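## 두꺼운 니트를 손 그리퍼로 가르칠 때, 옷이 카메라를 다 가려도 괜찮습니까?

**florin_nistor**

안녕하세요. Florin Nistor입니다. 한국어로 긴 글을 쓰는 것은 아직 어렵습니다. 이상한 표현이 있으면 알려 주시면 감사하겠습니다.

저는 Ekari라는 작은 프로젝트에서 옷을 다루는 동작을 로봇에게 가르치고 있습니다. 원격 조종도 해 보았지만 지금은 사람이 손에 드는 그리퍼를 씁니다. 사람이 그리퍼를 잡고 옷을 집어서 옮기면, 그리퍼에 달린 카메라의 영상과 손잡이의 궤적이 같이 저장됩니다.

8월까지 모은 시연은 모두 435개입니다. 얇은 셔츠와 수건은 문제가 적었습니다. 그런데 두꺼운 니트에서는 학습 결과가 나쁩니다. 로봇이 옷을 잡은 다음에 어디로 가야 하는지 모르는 것처럼 천천히 흔들립니다. 제가 영상을 하나씩 확인해 보니 니트 시연 중 161개에서 옷이 화면을 거의 다 덮는 구간이 길었습니다.

질문은 이것입니다. 이런 시연을 버려야 합니까, 아니면 그대로 학습에 넣어도 됩니까?

---

**실밥제거반**

저라면 버립니다. 화면에 천밖에 없으면 모델이 배울 게 없어요. 예전에 Grema 쪽 작업할 때 비슷한 데이터를 그냥 넣었다가 로봇이 옷을 든 채로 멈춰 버리는 일이 잦았습니다. 가려진 구간이 긴 건 빼고 다시 찍는 게 결국 빠릅니다.

---

**wrist_cam_kim**

저는 반대입니다. 실제로 로봇이 두꺼운 옷을 잡아도 똑같이 가려지잖아요. 그 상황을 데이터에서 다 빼면 실행할 때 처음 보는 화면이 나오는 겁니다. 그때가 더 위험해요.

그리고 "천밖에 없다"는 말도 좀 따져 봐야 합니다. 완전히 까만 화면인지, 골이나 지퍼 같은 게 보이는지에 따라 다릅니다. 어느 정도인지 보여 주실 수 있나요?

---

**florin_nistor**

두 분 모두 답변 감사합니다. 옷은 골이 있는 어두운 회색 니트이고, 금속 지퍼가 달려 있습니다.
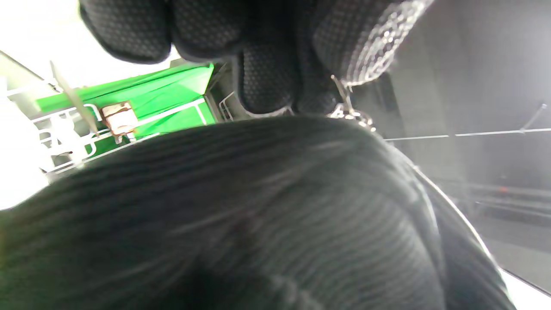 장갑 낀 손이 나오는 것이 위쪽이고, 니트가 더 가까운 것이 아래쪽입니다.

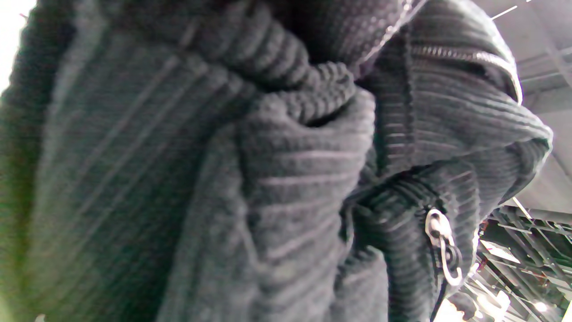 저희 팀에서도 의견이 두 개로 나뉘었습니다. 저는 처음에 실밥제거반 님과 같은 생각이었습니다. 그래서 가림이 심한 시연을 모두 빼고 한 번 학습했습니다. 잡기 전까지는 움직임이 더 깨끗해졌습니다. 그러나 잡은 후에는 오히려 더 나빠졌습니다. 손목이 갑자기 위로 올라가는 동작도 새로 생겼습니다. 이것은 wrist_cam_kim 님의 설명과 맞는 것 같습니다만, 한 번만 시험했기 때문에 확실하게 말할 수 없습니다.

한 가지 더 걱정이 있습니다. 화면이 많이 가려지면 궤적 추정도 흔들립니다. 저희는 영상의 배경 특징점으로 그리퍼의 위치를 계산합니다. 배경이 조금만 보일 때는 위치가 옷을 따라 움직이는 경우가 있었습니다. 옷이 흔들리는 것을 그리퍼가 움직이는 것으로 잘못 계산한 것입니다.

---

**wrist_cam_kim**

아, 그럼 얘기가 좀 달라집니다. 영상이 가려진 것과 정답 궤적이 틀린 건 따로 봐야 해요. 앞의 것은 넣어도 되는데 뒤의 것은 넣으면 안 됩니다. 궤적이 틀린 시연은 틀린 동작을 가르치는 거니까요.

관성 센서 값이 같이 저장되어 있으면 그걸로 먼저 걸러 보세요. 영상에서 나온 속도와 센서 값을 적분한 속도를 짧은 창으로 비교해서, 차이가 큰 구간만 표시하면 됩니다.

---

**실밥제거반**

그렇게 거르는 건 동의합니다. 제가 버리라고 한 것도 사실 그런 게 섞여 있을 확률이 높아서였어요. 다만 관성 센서만 믿는 것도 조심하셔야 합니다. 천천히 움직이는 시연에서는 드리프트 때문에 멀쩡한 것도 걸립니다.

그리고 시연하는 사람 습관도 보세요. 두꺼운 옷은 사람들이 겁나서 너무 깊게 잡습니다. 깃이나 밑단 가장자리를 얕게 잡고, 잡은 다음에 손목을 살짝 바깥으로 기울이면 배경이 훨씬 많이 들어와요. 저희는 그것만 바꿔도 추적 실패가 많이 줄었습니다.

---

**Truvis초보**

지나가다 질문드립니다. 그러면 손목 카메라 말고 바깥에 카메라를 하나 더 세우면 해결되는 거 아닌가요?

---

**wrist_cam_kim**

@Truvis초보 고정된 작업대면 그게 제일 편하죠. 그런데 손에 드는 그리퍼는 들고 다니면서 여기저기서 찍으려고 쓰는 거라, 장소마다 외부 카메라를 보정해야 하면 장점이 많이 없어집니다. 원격 조종으로 찍을 거면 저도 외부 카메라를 답니다.

---

**실밥제거반**

@wrist_cam_kim 저는 그래도 니트 같은 건 원격 조종이 낫다고 봅니다. 로봇 관절 값이 바로 남으니까 위치 추정 문제가 아예 없어요. 느린 건 맞는데 다시 찍는 시간까지 합치면 비슷합니다.

---

**wrist_cam_kim**

비슷하진 않던데요. 원격 조종으로 니트 소매 빼는 거 해 보셨어요? 손끝 감각이 없어서 조종하는 사람이 한참 헤맵니다. 그 헤매는 동작까지 로봇이 그대로 배웁니다.

---

**florin_nistor**

결과를 조금 보고합니다.

관성 센서 값은 저장되어 있었습니다. 가림이 심한 시연을 속도 비교로 검사했더니 32개에서 차이가 컸습니다. 눈으로 다시 보니 대부분은 정말로 궤적이 틀렸습니다. 실밥제거반 님의 말씀대로 아주 느린 시연 2개는 문제가 없어서 다시 넣었습니다.

나머지 시연은 가려져 있어도 그대로 두고 학습했습니다. 손목이 갑자기 올라가는 동작은 지금까지 다시 나오지 않았습니다. 흔들림은 아직 있습니다. 특히 옷을 든 채로 방향을 바꿀 때 오래 망설입니다.

원격 조종에 대해서는 저도 wrist_cam_kim 님의 경험과 비슷합니다. 저희가 Qian 팔로 니트를 시연했을 때, 지퍼 근처를 잡으면 힘을 얼마나 주어야 하는지 알기 어려웠습니다. 손에 든 그리퍼에서는 그 느낌이 손잡이로 조금 전달됩니다. 그러나 비교 실험을 제대로 한 것은 아닙니다.

다음에는 얕게 잡고 손목을 바깥으로 기울이는 방법으로 시연을 새로 모으려고 합니다. 실밥제거반 님, 기울이는 동작은 옷을 들기 전에 합니까, 든 후에 합니까?

---

**실밥제거반**

들면서요. 바닥에서 손가락 한 마디쯤 떨어졌을 때 시작합니다. 들기 전에 기울이면 얕게 잡은 게 빠져요. 그리고 시연자마다 각도가 너무 다르면 그것도 골치니까 처음 며칠은 한 사람이 찍는 게 좋습니다.

---

**wrist_cam_kim**

망설이는 건 관측 이력을 조금 길게 줘 보세요. 가려지기 직전 화면이 입력에 남아 있으면 나아질 수도 있습니다. 너무 길게 주면 또 다른 문제가 생기니까 조금씩만요.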